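Semska hand, fruit-picking trial

We ran the Semska on a humanoid at a set of open shelves, basket in the other hand, for 398 cycles.

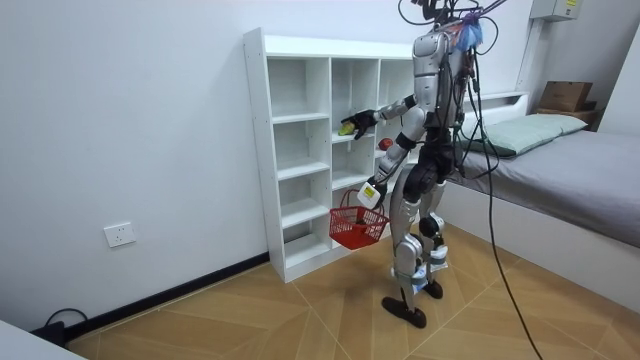

By Aigars Sepp
2019-03-07

Finger spread is generous and forgives a poor approach angle. Grip force is set in 19 steps — too coarse for soft fruit at the low end.

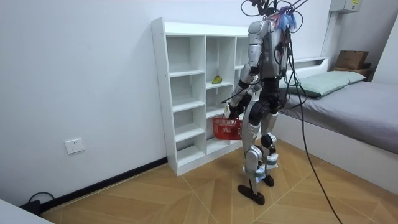

The controller is the weaker half. It drops its settings at power-off, and the manual skips calibration. Good hand, dull software.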